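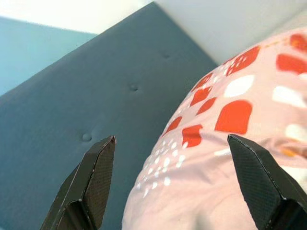 Pink, red and teal. The pillow that won't match anything, at Vistau Road.

THE BED THAT DOESN'T MATCH

A spare room in Hakdale, a headboard the colour of a wet slate roof, and bedding that came from all over the place. Why it works, and how to get there in ten minutes.

Tuesday, quarter past nine in the morning. Kettle on downstairs. Hollis Van Dusen is already up in the back bedroom arguing with a pillowcase.

Hollis lets the room out to family, mostly, and to friends of family, and to the odd friend of a friend who has missed the last train out of Hakdale. It has been a sewing room, a box room, briefly a place where a tent lived. Now it's a bedroom and it has to look like one by lunchtime, with a niece due.

"I gave up on sets," Hollis says. "Bought one once. Sinda, lovely stuff, grey. Washed it twice and one pillowcase vanished. So then I had a set with a hole in it and I was cross every time I looked."

Which is where most of us are, if we're being fair. Open the airing cupboard. One good fitted sheet, a duvet cover from the last flat, a child's pillowcase that never went to the charity shop. You can fight it or you can make the bed.

Start with the big thing

The big thing in this room is the headboard. Teal, upholstered, buttoned, bought second-hand from Pirzada on the high street and carried home by two people who are still speaking to each other. Everything else gets to be as silly as it likes as long as the headboard stays put.

It's a good rule for small rooms. Pick one large plain thing in a strong colour. A headboard, a rug, a curtain if you must. Plain, mind. No pattern on it at all. Then leave the walls alone. Hollis's are white and will be staying white, despite an offer of help from a brother-in-law with half a tin of something called Oatmeal Dusk.

After that the sheet. Cream or beige, cotton, nothing going on. It's the quiet bit between the loud bits and you want plenty of it showing. Smooth it with the flat of your hand from the middle out, and stop when it's nearly right. A few creases are fine. Ironing a fitted sheet is a hobby, not a chore, and I won't hear otherwise.

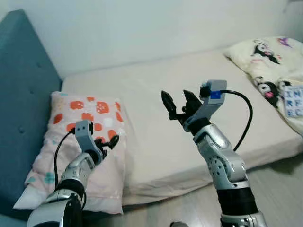

Pattern comes last and it comes in small amounts. A pillowcase is ideal. It's cheap, it washes on its own in with anything, and if you go off it you can turn it over. The pink one with the orangey-red spots goes up by the headboard because that's where the teal is, and pink against teal is one of those pairings that sounds horrid and looks great. Same with the cream one, the cartoon one. It's a Kuromi sort of thing, black hood, white face, a bit of pink. The niece's choice. Hollis was not consulted.

"She's ten," Hollis says. "If she likes the pillow she'll sleep. If she doesn't like the pillow I'll hear about it at two in the morning."

Note that neither pillow has anything to do with the other. Different colours in the print, different mood, probaly different decade. What they do have in common is a pale background. Pale pink, pale cream. That's the whole trick and it is barely a trick. If the ground is light you can print what you want on top and it'll sit next to its neighbour quite happily. Dark grounds are bossier. Two dark prints on one bed and you've got a row going on.

So, if you're digging through the cupboard this afternoon:

Pale grounds first. Lay them out on the landing and see who gets on.
One big print, one small. Large spots with something finer.
A repeated colour helps, even a tiny one. Pink turns up in both of Hollis's, though only as a touch on the cartoon one.
Leave the stripes out of it for now. Come back to stripes when you're feeling brave.

The ten minute version

We timed it, because the editor asked. I held the watch and was no use otherwise.

Strip the bed. Everything off, in a heap by the door, don't sort it. Open the window even if it's February, especially if it's February. Have a look down the side by the wall while you're there. At Vistau Road this has turned up a library card, a hair slide and the lid of a pen, and that was one weekend.

Sheet on, far corners first. If the bed's against a wall, and in a room this size it will be, do the wall side while you can still kneel on the mattress. Doing it last means leaning over with your cheek on the plaster. I speak from experience. The near side is easy, you can do the near side half asleep.

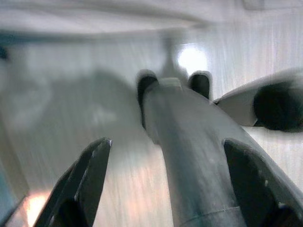 Pillows get a proper going over. Hold by the short ends, thump, turn, thump again. Cases on with the seam at the bottom, open end facing away from the door. An old landlady's rule, that one, passed on to Hollis and now to you. From the doorway you see a neat closed edge and not the tag and the washing instructions.

Then drop them. Don't place them. Hollis is firm about this and I've come round to it. A pillow that's been set down just so, with the karate chop in the middle, looks like a hotel that's going to charge you for the water. Let it lean. If a corner hangs over the front of the mattress let it hang, the guest will shove it about anyway.

Blankets the same. Something soft, bunched at one end, so a person coming in cold from the station can grab it without unfolding anything. The throw that's folded in thirds with the fringe lined up is a throw people are scared of.

Light is worth a minute. One lamp or bright bulb and a bare white wall will do more for a small room than three pictures and a mirror. Hollis had the three pictures. They're in the hall now and look much better for it. The wall bounces what light there is back onto the bed and the colours wake up a bit. Try it at dusk with the big light off, then on. See which you'd want to come home to.

Last job is the window, shut it. Or don't.

Nine minutes forty. There was a pause to look for the other slipper.

Something to read

A bed in a spare room wants a book. Not a stack of them, that's homework. One, cover facing out, where the guest will see it when they put their bag down.

People get anxious about which. Short stories are safe. Poems if you know them well. A cookery book is very good, oddly, for someone lying awake in a strange house. Nothing with a murder in a spare room. And size matters more than you'd think, it has to be big enough to stand up by itself against the wall and light enough to hold over your face.

Colour counts too, since it's part of the bed now. A white cover against a pale wall is quiet from the door and then the lettering does the work. Blue's a good choice beside all that pink and orange. It's the one cool thing on the mattress apart from the headboard, and it stops the whole lot going sickly.

Hollis's pick is up against the wall next to the cartoon print, big blue blocky capitals split over three lines so you have to read it twice. IMPERFECTO. I asked if that was meant as a comment on the bedding.

"It was the one that stood up," Hollis says.
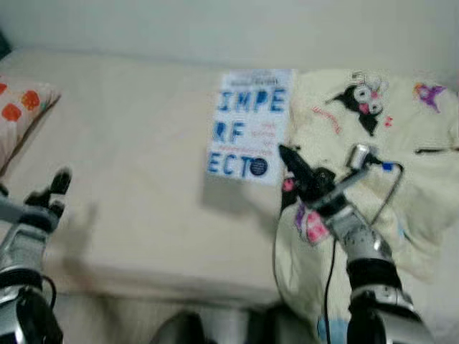

What to buy, if you're buying

Try not to. Honest advice. Most cupboards have a bed's worth of odd bits in them and the pleasure is in finding that out. But if there's a gap:

A plain sheet. Spend what you can on it. Cream hides more than white and is kinder to look at first thing. Check the depth of your mattress before you go, tape measure, write it on your hand. Hollis's is a deep one with a soft rounded edge and shallow sheets ping off it in the night.

Odd pillowcases. Market stalls, the end-of-line basket, aunties. Single ones are nearly always cheaper becuase everybody else wants a pair. Feel the inside of the fabric, not the outside. If it's scratchy in there it'll be scratchy on your ear.

A headboard. Second-hand, and take someone with a strong back. Give it a good sniff in the shop. Run your hand over the padding for lumps and give each button a tug, since a loose one can be sewn back but a missing one is a nuisance to match. Pirzada's gets them in at the start of the month and they go fast.

Washing the odd ones

Bright reds and oranges on a pale ground, first wash on their own, cool. After that in with the lights and stop worrying. Turn printed cases inside out. Dry them in the shade if there's any to be had in Hakdale, where it's mostly shade. Cartoon prints can be the rubbery sort that sticks to an iron so keep the iron well away, or put a tea towel over the top if you really can't leave it be.

Anything plush, low heat, and shake it while it's warm. Then back upstairs.

The niece's train was late. She had the cream one under her arm before her coat was off, and went down to ask about tea.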